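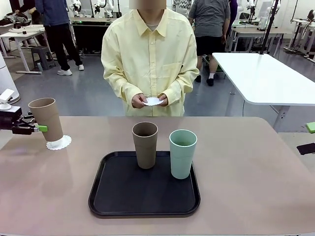

The Pikora Tearoom Orders is a transcribed set of 1,019 handwritten order slips from a tearoom in Pristinham that closed before anyone thought to ask it how it worked. Each row is one slip: what was ordered, by which table, in whose handwriting, and whatever else the server felt like adding. The word "slip" is generous. Most are pages from a duplicate pad, but the pad ran out often and the staff wrote on napkins, the backs of bus timetables, and small white paper doilies with a scalloped outline, like the one held in both hands above the far edge of the table. Ballpoint on a doily looks fine until the pen reaches a hole. If a transcription reads "2 sco es jam", that is why, and please don't open an issue about it.

Contents

orders.csv: the transcriptions, one row per slip
hands.csv: notes on the handwriting, by writer code
menu.csv: the printed menu, typed up, with prices
spelling.txt: every spelling of "quiche" we met
CHANGES.txt: what it sounds like

The scans are not included. They were made at 300 dpi on an office scanner with a scratch down the left side of the glass, and they take up more space than their beauty deserves. Write to us if you need one and say which slip.

Columns in orders.csv

slip_id: Stable between versions. Gaps are slips we later found were shopping lists.
surface: pad, napkin, timetable, doily, card, other. "Other" includes a paint chip (Misty Fern).
table_no: As written. The tearoom had a table called "Window" and, at some point, a second table called "Window". We left both alone.
hand: Letter code for the writer. See below.
text_raw: Exactly what is on the slip, with line breaks as a slash. Unreadable letters are a space, doubtful ones are in square brackets.
text_clean: What we believe was meant. This column is opinion.
category: One of 15 labels, assigned to the first item on the slip.
remark: Anything that isn't an order, such as "says she knows the owner" or "NO."

So eight columns, for anyone checking their import. There are commas inside text_raw. It is quoted properly. If your spreadsheet shifts everything one cell to the right, your spreadsheet has been told something untrue about the delimiter.

How it was made

Shengli Qiu did the first pass of transcription and Ilze Lapiņa did the second without looking at the first. Where they agreed, we kept the reading. Where they disagreed, they had lunch. Disagreements that survived lunch are in square brackets.

The commonest argument was over "T", which one writer used for tea, toast, table, and takeaway. Context usually settles it. "T for T4 w T" took most of an afternoon and is now read as tea for table four with toast, though Ilze would like it recorded that she considers the second T unproven.

Hands

The writers are coded A to H. We don't know their names, and if you think you recognize somebody's handwriting, we would prefer that you enjoyed that privately. Writer C dots every i with a circle. Writer F writes as if being chased. Writers D and E may be the same person before and after buying a better pen, and the notes in hands.csv explain why we kept them apart. A study that depends on D and E being different people should perhaps depend on something else.

Categories

The labels follow the sections of the printed menu: pots of tea, coffee, cold drinks, scones, toast, cakes and so on. The menu had its own logic. Soup is under "Lighter Plates" except tomato, which gets a section to itself. The sausage roll is filed with pastries, and an almond slice is filed with cakes, and we have received one long email on this subject already. We copied the menu because the alternative was having views.

Note that category covers only the first item. A slip that begins "1 tea" and goes on to feed a walking club is a tea slip. To study whole orders, split text_clean on the semicolon.

Known problems

Dates. Almost none of the slips carry one. A handful say "Sat" and one says "August, too hot". The box was not in any order when it reached us, and after Shengli dropped it, it was in a different lack of order. Don't treat slip_id as time.

Prices. The menu was typed up from a single surviving copy that had been corrected in at least two colors of ink. menu.csv gives the printed price and the last correction we could read. Multiplying orders by prices to estimate takings will give you a number, and you are welcome to it.

Survival. These are the slips that were kept, in a box, behind a boiler. Slips for simple orders were probably thrown away, and slips that led to a quarrel probably weren't. The remark column is livelier than a normal day in a tearoom can have been.

Quiche. See spelling.txt. "Keesh" is the most popular form. "Quishe" is a regional contender. The correct spelling occurs once, in the hand of writer B, underlined, which suggests there had been a conversation.

Uses

People have used earlier versions to test handwriting tools, to teach data cleaning, and in one case to settle whether Pristinham puts the jam on first. It can't settle that. The slips record what was ordered and are silent on assembly.

We'd advise against using it for anything about diet, income, or the national character. It is one tearoom. A fair share of its trade seems to have been the same man having the same toasted tea cake.

Privacy

Customers' names were replaced with [NAME] wherever they appeared. Descriptions that did the work of a name ("red hat, husband with the dog") were trimmed to the food. The dog has been kept where it was ordering.

Loading it

The files are UTF-8. There is a small reader script, Flonus, in the tools folder, which checks the column count, expands the square brackets if you ask it to, and complains in complete sentences. A second script called Su does the semicolon splitting. It was named late in the day and we've stopped being asked what it stands for.

Version

This release is dated 17 May 2021. It fixes the two Windows being merged by an overhelpful contributor, restores the accents in text_clean, and moves one slip from "cakes" to "other" after closer inspection showed it to be a drawing of a cake.

Corrections are welcome by email or through the tracker. Give the slip_id, the reading you prefer, and your reasons. Ilze answers the ones about the letter T.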